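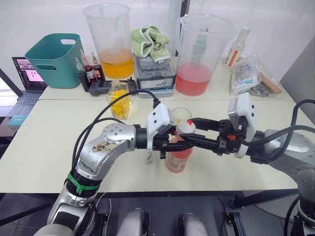 **Potley two-litre measuring pitcher, bought twice**

I bought my first Potley pitcher in August, for squash. I bought the second a week later, once the first had been taken over by a batch of something orange that Hugo Calvo described as "nearly cordial".

As a jug it is fine. It holds liquid and lets you see how much, two services I had been getting from an old saucepan and guesswork. The markings start at 100 ml, so anything smaller has to be judged by eye or squinted at in a glass. Mine have survived 11 washes. The ones on Hugo's are fading near the bottom, though he does scrub as if the thing owed him money.

Pouring is where we part company. Go slowly and it dribbles down the front; go quickly and you get a splendid arc that lands just past the glass. There is a speed in between — I have found it twice. For filling small bottles, forget it and buy a funnel. Prullton do a cheap one that fits most necks and doesn't wobble.

The handle is comfortable even when the pitcher is full, and the base is wide enough to put up with a crowded table. It won't fit in my fridge door. It will fit in Teodoro Aguirre's, but he has the sort of fridge you could rent out.

Delivery from the Pekville shop was quick, in a box that would have held a small dog.

Three stars, or four if you only ever measure things and let someone else pour.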